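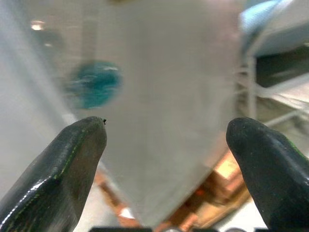
4.2 What the wrist camera knows in the last few centimeters

Figure 5 is the kind of view I spent most of February squinting at. The fingers are wide open, the pale thing between them fills most of the middle, and it's so soft and out of focus that you'd struggle to say where its surface really is. The teal blob over its upper left is just as blurry. Compare that with the left fingertip, where you can make out the green seam line and even a tiny black speck sitting at the very tip. So in a single view we have sharp detail on the hand and mush on the object, and the mush is what the policy is supposed to be reaching for.

I went into this section assuming blur was the enemy. My first plan was to throw away every training image where the target fell below a sharpness threshold, and let the policy coast through the final approach on whatever it had seen a moment earlier. That baseline is called Drop in the results below (creative, I know). The second baseline, Keep, leaves everything in and treats all images the same. Ladilier, our method, keeps everything too, but adds a small side network that learns how much to trust each region of the wrist view and scales the features before they reach the policy.

The trust weights are learned without labels. During training we ask the side network to predict the gripper's own motion over a short window from each region separately, and regions that do a good job of it get a higher weight. A blurry region can still score well! A big soft shape that grows steadily as the hand moves in carries plenty of motion information, even when it has no texture worth mentioning. I had that backwards for an embarrassingly long time.

All runs reported here were done at our Brotcombe site, in a building from 1910 with floors that wobble if somebody walks past the robot. I mention the floors because they matter for the Drop baseline, which coasts blind and so picks up whatever the arm has drifted in the meantime. We tested 20 objects per method, with 5 attempts on each, and the start pose was reshuffled between attempts. Object order was fixed across methods so that all three got the same run of easy and hard items.

Ladilier finished ahead of Keep, and Keep finished well ahead of Drop. The gap between the first two comes almost entirely from light-colored objects against light surroundings. Look at Figure 5 again and you'll see why I care about that case: the object is a pale gray-white, the band along the far left is pale gray too, and there's a white metal shelving frame running behind the right finger. Keep tends to get pulled toward background rails and edges in views like this one, presumably since they offer more contrast than the target does. With the trust weights turned on, the pull gets weaker. It doesn't go away, and on 2 of the objects Ladilier was a little worse than Keep (both were thin and dark, and I don't have a good story for either).

One more thing I checked was whether the side network was simply learning to ignore the fingers. They're the easiest thing in the view to recognize, and they hardly shift relative to the camera unless the grip changes, so I expected their weights to collapse to nothing. They dropped during the approach, as expected, then climbed again once the fingers began to close. Masking the fingers out by hand cost us more than half of the improvement over Keep, which I take to mean the policy really does use them to judge the gap.

We repeated the comparison on the Brukongate recordings, using the same weights and no retuning. The ordering of the three methods held, although the margins were smaller. Those recordings contain far fewer close-range views, so there's less for the trust weights to do, and I wouldn't read much into the smaller margin until we've collected approaches there that go all the way in to contact.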